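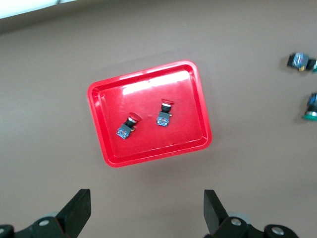
43

Chapter 5
Emergency Stop Devices

After studying this chapter, the reader should be able to name the main parts of an emergency stop switch, choose a suitable position for it on a machine or workbench, and keep a proper record of its inspection.

An emergency stop switch is a simple component with a serious duty. It must be found at once by a person who is frightened, in pain or looking the other way. For this reason the part the operator touches is large, rounded and red. Its shape has given it the common name of mushroom cap, and it can be struck with the palm, the fist or the forearm.

The cap is only the portion that remains in view after installation. Behind it is a short black body with a silver ring, and behind that a contact block, where the wires are held under screw terminals. On the two switches in the red tray, the blocks are gray-blue and carry small printed markings. Students should form the habit of reading such markings before a part is mounted, when they can still be turned toward the light.

5.1 Handling Parts Before Assembly

Loose switches should be kept in a shallow tray with a raised rim until they are needed. They may be laid on their sides, provided that nothing heavy is placed on the caps or terminals. In the training shop at Gridton, each bench is issued one tray, and parts from different work orders are never mixed in it.

Before assembly, the student shall check the following:

The cap has no cracks and moves freely when pressed.
The switch stays in after pressing and is released only by a deliberate action.
The terminal screws turn without force.
The part number agrees with the work order.

A switch that fails any of these checks is tagged and returned to the supply counter. It is not repaired at the bench – even when the fault seems minor.

5.2 A Case from Practice

Frauke Hamann, a maintenance instructor at the Zekau packaging works, reviewed the inspection cards for 100 emergency stop switches installed over one December shutdown. On 20 of the cards the line for the terminal check had been left blank. The switches themselves were later tested and found to be sound, but the works could not show that the check had been made at the time. The card now in use was drawn up by Costel Petek and is reproduced at the end of this chapter.

The sections that follow take up the contact block in more detail, beginning with the difference between normally closed and normally open contacts.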